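How to budget for a two-arm folding cell (the short version)

Updated April 9, 2023

Writing this between calls so bear with me. Covers small shops buying a first setup for cloth. Not metal parts, different page.

Step 1. Write down the task before you ask for quotes. One line. "Pick up garment, spread, fold, stack." Hidik and Mamlow will both quote off one line, and you can compare. Send them three pages and you get two quotes for two different machines.

Step 2. Split the money. Arms, grippers, table, wiring, spares. Seperate lines, every time. Then hold back 15 percent for stuff you forgot. You forgot stuff.
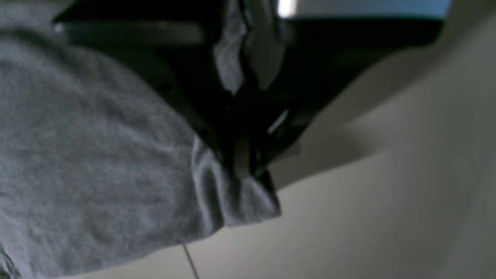
Grippers get the smallest line in most first budgets and that's backwards. Ask for a trial on your own cloth, not the vendor's demo towel. Soft knit is the test. Gray heather like this bunches up into pleats right at the fingers, so you want to know how thin a fold they can pinch and what the tips do to the fabric. Put finger sets down as a consumable. Order 2 spare sets with the arms, lead time from Koskela was 30 days in February.

Step 3. Table and power. Measure reach first, then buy the table. Longest garment you handle, laid out full length, plus room for both arms to work at the ends. Get a cable pass-through in the table, cheap now, annoying later. 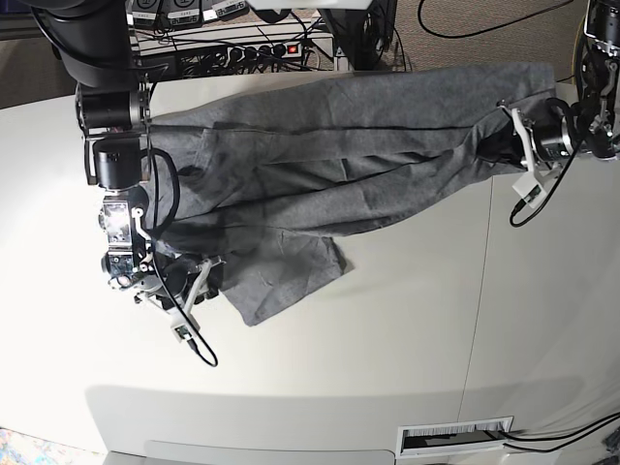 Count outlets too. Arms, controllers, PC, lights, then add 3 more. Cable management goes on its own line or it comes out of somebody's lunch hour.

Step 4. People time. Setup, training, the weeks when output is low. Brullerlow quotes installation by the day so ask what's in a day. Travel? Get it in writting.

Step 5. Send it up with the holdback showing. Don't bury it in the arms line.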